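Getting to College Without the Bus: Our Project Report

Our project began in April with a question over lunch: could a whole tutor group swap its bus ride for a bike or a walk, and would we feel any different? We live all over Walturham, so some of us had it easy and some of us had Granow Hill. Everyone kept a diary for 21 days and wrote down when they left, when they arrived and how they felt on a scale up to 5.

We chose two routes. The first follows the canal past Matlala, the bakery by the lock, and smells wonderful at half past seven in the morning! The second goes straight along the main road. It's shorter, but you stop at every crossing and arrive grumpy (my diary says so four mornings running).
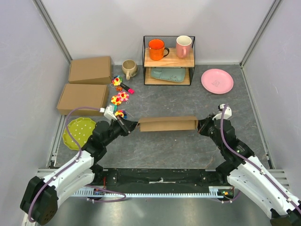

Walkers from the Granow side were far less keen on the canal at first, and one of them wrote in the shared diary that it was lovely in sunshine but she'd never take it after dark until the lamps were mended. That changed our report a lot. We went back, walked the towpath at six in the evening and added a section on lighting, with a map of the gaps.

By the end we had 917 minutes of travel written up, and the mood scores on canal mornings were clearly higher. People said they were more awake in first lesson, and I loved seeing herons before maths. The furthest walker took 70 minutes each way and still stuck with it, apart from two very wet mornings.

Our diary pages were kept in Filivura, the notes program the college uses, which was fine once we all agreed on one layout. Next time we'd start in winter, when it is harder to get out of bed, and ask the bus passengers to keep diaries too.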